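Schlieren auf Hochglanz, Teil 2: Wasser, Tensid, Tuch

Im ersten Teil ging es um die Platte selbst, also um Lack, Folie und Schichtstoff und darum, woran man sie unterscheidet. Offen geblieben war die Frage, warum eine frisch gewischte Hochglanzfläche oft schlechter aussieht als eine leicht verstaubte. Im Juli habe ich dazu eine Reihe von Wischversuchen gemacht, an der weißen Arbeitsplatte und am Boden. Die Ergebnisse stehen weiter unten, vorher kommt etwas Optik.

Eine matte Fläche streut das Licht in alle Richtungen. Ein dünner Rückstand verändert diese Streuung nur wenig und fällt deshalb kaum auf. Eine glänzende Fläche wirft einen großen Teil des oberflächlich reflektierten Lichts gerichtet zurück, Einfallswinkel gleich Ausfallswinkel. Jede Störung nimmt dem Spiegelbild lokal Kontrast und wird als hellere oder dunklere Bahn sichtbar, je nachdem, ob man in die Reflexion hineinschaut oder daneben. Dieselbe Schliere kann also von einer Seite des Tisches deutlich und von der anderen gar nicht zu sehen sein. Wer die Reinigung beurteilen will, muss den Blickwinkel festlegen.

Der zweite Einfluss ist der Winkel selbst. Bei flachem Blick steigt der reflektierte Anteil stark an (Fresnel), und die Fläche zeigt mehr von der Umgebung als von ihrer eigenen Farbe. Senkrecht von oben betrachtet ist eine weiße Platte einfach weiß. Von der Tischkante aus gesehen liegt der Raum darin.

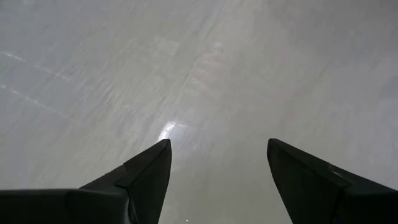 Hellgraue Fläche, glänzend. Auf Grau fällt der Kontrast geringer aus als auf Schwarz.

Zur Farbe gibt es ein verbreitetes Missverständnis. Schwarzer Hochglanz gilt als empfindlich, weißer als gutmütig. Die Menge an Rückstand ist bei gleicher Behandlung vergleichbar. Auf Schwarz kommt aus der Tiefe fast kein Licht zurück, daher hebt sich jeder gestreute Anteil ab. Auf Weiß überlagert der diffuse Anteil den Schleier. Unter einer Deckenleuchte, deren Spiegelbild direkt auf der Platte liegt, verschwindet dieser Vorteil weitgehend.

Was bleibt nach dem Wischen überhaupt liegen? Im Wesentlichen vier Dinge: Kalk aus dem Wasser, Tensid aus dem Reiniger, Fett, das nur verteilt wurde, und Fasern aus dem Tuch. Kalk erkennt man an Rändern, die der Form des ehemaligen Tropfens folgen. Tensid bildet eher breite Bahnen in Wischrichtung. Fett lässt sich mit dem trockenen Finger verschieben, und die Spur ändert dabei ihre Form. Fasern sieht man im Streiflicht einer Taschenlampe, dicht über der Fläche gehalten.

Verglichen habe ich zwei Reiniger: gewöhnliches Handspülmittel und Skerkel, ein Konzentrat ohne Wachs und ohne Pflegezusatz. Dazu kamen drei Tücher, nämlich ein grobes Mikrofasertuch mit Schlingen, ein glattes Glastuch und ein altes Geschirrtuch aus Baumwolle. Angesetzt wurde jeweils einmal mit Leitungswasser und einmal mit destilliertem Wasser. Die Felder auf der Platte waren mit Kreppband abgeteilt, der Abstand zwischen ihnen groß genug, dass kein Tuch in das Nachbarfeld geriet. Nach jedem Durchgang wurde das Tuch gegen ein frisches getauscht.

Beim Konzentrat habe ich mich zuerst an die Dosierung auf dem Etikett gehalten, 40 ml auf einen Eimer. Für eine leicht verschmutzte Arbeitsplatte ist das nach meinen Versuchen zu viel. Die Bahnen waren nach dem Trocknen auf allen Feldern erkennbar, auch mit destilliertem Wasser, womit Kalk als Ursache ausscheidet. Mit der halben Menge blieben sie beim Glastuch weg und beim Schlingentuch schwach sichtbar. Beim Spülmittel ist die Lage schwieriger, weil die Rezepturen häufig rückfettende Stoffe für die Haut enthalten. Die setzen sich auf der Platte genauso ab wie auf den Händen. Ein Tropfen im Eimer reicht, ein Spritzer ist schon zu viel.

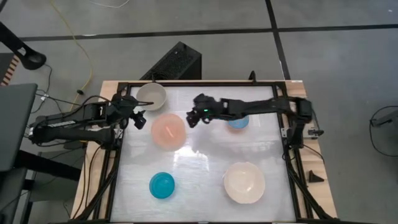
Die Trocknung hat einen größeren Einfluss, als ich angenommen hatte. Lässt man den Wasserfilm von selbst verdunsten, zieht er sich zusammen, und die gelösten Stoffe sammeln sich am Rand der letzten Tropfen. Es ist derselbe Vorgang, der einen Kaffeefleck außen dunkler macht als innen. Trocknet man nach, solange der Film noch geschlossen ist, nimmt das Tuch die gelösten Stoffe mit auf. Das Zeitfenster hängt von Raumtemperatur und Luftzug ab. An einem warmen Nachmittag war der Film am Rand eines Feldes schon aufgerissen, bevor ich am anderen Ende fertig war. Seitdem wische ich in kleineren Abschnitten und trockne jeden sofort.

Gun-woo Jeon hat mir nach dem ersten Teil geschrieben und vorgeschlagen, die Wischrichtung zu kontrollieren. Sein Verfahren: feucht längs, trocken quer. Bleibt eine Bahn übrig, verrät ihre Richtung, aus welchem Arbeitsgang sie stammt. Das habe ich übernommen. In meinen Versuchen lagen fast alle Bahnen längs, also im feuchten Durchgang. Querbahnen traten nur beim Baumwolltuch auf, und zwar dann, wenn es vorher mit Weichspüler gewaschen worden war. Weichspüler legt sich auf die Fasern, mindert die Saugfähigkeit und wird zum Teil auf die Fläche übertragen. Bei Mikrofaser gilt das in gleicher Weise.

Jae-hoon Tak widersprach in einem Punkt. Er hält destilliertes Wasser für überflüssig, wenn ohnehin nachgetrocknet wird. Für die Arbeitsplatte kann ich das bestätigen: Mit Glastuch und sofortiger Trocknung war zwischen beiden Wassersorten kein Unterschied zu erkennen. Am Boden sieht es anders aus, dort trockne ich nicht abschnittsweise nach, und bei unserem harten Wasser bleiben Ränder stehen. Ob sich der Kauf dafür lohnt, ist Geschmackssache. Ich mache es nicht.

Noch ein Wort zu Gegenständen auf der Platte. Geschirr mit rauem Standring verursacht auf Lack feine Kratzer, die im Streiflicht wie Schlieren aussehen und sich natürlich nicht wegwischen lassen. Zum Test die Stelle mit Isopropanol auf einem weichen Tuch abreiben, vorher an verdeckter Stelle auf Verträglichkeit prüfen. Ist die Spur danach unverändert, ist es ein Kratzer. Bei keramischem Geschirr kann man den Standring mit sehr feinem Nassschleifpapier brechen. Glatte Böden sind unkritisch, solange kein Sand darunter liegt.

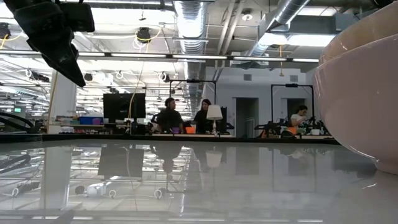
Schüssel auf weißem Hochglanz. Die schwache Spiegelung unter dem Boden eignet sich gut als Prüfstelle für Schleier.

Als Prüfmittel benutze ich inzwischen immer eine solche Spiegelung. Man stellt einen Gegenstand mit klarer Kante auf die Fläche und betrachtet das Spiegelbild der Kante flach von vorn. Ist es scharf, ist die Stelle frei von Schleier. Ist es weich, liegt dort Rückstand oder die Oberfläche ist leicht wellig, was bei Folie häufiger vorkommt. Durch Verschieben lassen sich beide Fälle trennen: Wellen verzerren die Kante, ein Schleier macht sie nur flau.

Mein derzeitiger Ablauf für die Arbeitsplatte: Krümel mit einem trockenen Tuch aufnehmen, feucht längs mit halber Dosierung Skerkel, sofort quer mit dem Glastuch nach. Tücher separat waschen, ohne Weichspüler, an der Luft trocknen. Für den Boden bleibt es bei klarem Wasser und einem gut ausgewrungenen Bezug.

Offen ist die Politur. Ich habe eine Flasche Nason bestellt, die angeblich auch für Acryllack geeignet ist, und werde sie zuerst an einem Reststück ausprobieren. Das Ergebnis kommt in Teil 3, zusammen mit den Notizen zu den Kanten.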